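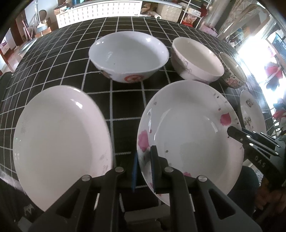 Handling bowls and plates with grippers: what we do after a slip

By Souad Tawfik
March

These tips come out of a bad afternoon. A rice bowl went off the near edge of the table at ten past three, hit the floor and broke into more pieces than you would think one bowl could make. One shard traveled as far as the door. Jianhua Tang had socks on and cut his heel. It was a small cut, but it stopped us for the day, and we have done the dish work differently ever since.

The cause was dull. The rubber on one finger pad had come loose at the top corner. The grip felt fine when the fingers closed, then the pad slid on its backing and the bowl turned. Peiyu Fu had noticed the corner lifting that morning and meant to glue it at lunch.

Check the pads first

Press each pad with your thumb and push sideways. It should not move at all. If it moves, the gripper comes off the job until it has been glued and left overnight. We tried carrying on with tape around the finger and that was worse, as tape is slick against glaze.

Wipe the pads with a damp cloth, then a dry one. Dish soap leaves a film, so plain water. If there is grease on them use a little rubbing alcohol, but don't soak them or the glue goes soft. We do this every 35 pickups now. Before the accident we did it when somebody thought of it, and the log says we had gone 144 without a wipe.

Look at the pivots too. Open and close the gripper slowly with nothing in it. Both fingers should meet at the same time. If one side lags, a pin is dirty or a screw has backed out. Snug the screw until the play is gone and stop there. Zihan Ye overtightened one and the arm stuck half open, and it let go with a jerk when he pulled harder on it.

Pick the dishes

Run a dry fingertip around every rim before the dish goes on the table. A chip you can hardly see will cut a pad, and a cut pad will drop the next dish. Anything with a hairline crack goes in the bin. To find one, flick the rim with a fingernail. A sound bowl rings and a cracked one clacks.

Wash and dry them all the way. A bowl that has been in the drainer often has water sitting in the foot ring, and it runs down the outside once you tip it.

Start with the plain, thick pieces. Thin rims and very wide flat plates can come later, once everyone has their hand in. We keep four bowls from Naseri for warming up that are ugly and close to unbreakable.

Set up the table

Pull the cloth tight and clip it underneath. A cloth with slack in it will drag when a plate is pushed, and whatever is standing next to the plate comes along. If yours has printed lines, use them to keep every dish well in from the edge. We leave a hand's width all the way round.

Fewer dishes is safer. When you lift one there should be clear cloth to put it back on without aiming.

Get bags and boxes away from your feet. You will be watching the gripper and stepping sideways. On the floor we now put two foam play mats, the kind that lock together, along the side where people stand. The Jalau ones are thick enough that a side plate dropped from table height has survived so far. Closed shoes for everybody, including anyone who only came in to ask a question.

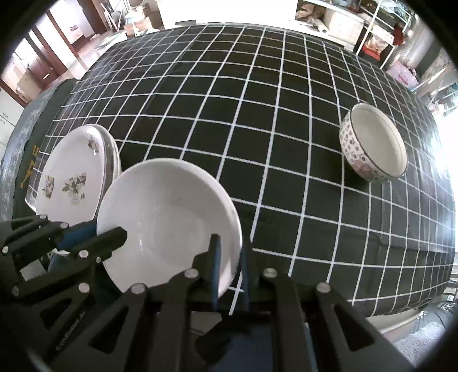

Holding a bowl on its side is where most of our trouble has been. With one finger inside the rim and one outside, all the weight hangs from a narrow strip of glaze, and the bowl wants to swing. Take it slow, keep it low over the cloth, and set the foot down before you let the fingers open. If it begins to swing, lower it. Don't squeeze harder. Squeezing on a curved wall pushes the bowl out from between the pads, and that was the second half of what happened to ours.

Plates standing on edge need the same care. Hold one near the middle of its height if you can get there. If another plate is behind it, be ready for that one to fall as soon as the first moves.

When two people are working across the same table, say out loud when you have hold and when you have let go. It feels silly for a few minutes.

When something drops

Let it fall. Jianhua grabbed for the bowl with his free hand and stepped forward, which put his foot where the pieces were. Everyone stands still, and the person nearest the door gets the broom.

Pick up the big pieces with work gloves on, not kitchen gloves. Sweep toward one spot, then go over the whole floor with a folded damp paper towel for the splinters. Shine a flashlight low along the floor and the ones you missed will show up. Shake the tablecloth outside. Wrap the pieces in newspaper, tape the bundle shut and write BROKEN on it before it goes in the trash.

Then look at the gripper before you use it again. Ours had a sliver of glaze stuck in the good pad — it would have scratched every dish after that.

Write it down the same day: which dish, which gripper, what the pads looked like. Anqi Xiao keeps ours in a school notebook hung on a string by the shelves. The bowl is entry 80. The entry before it says "left pad lifting, glue at lunch."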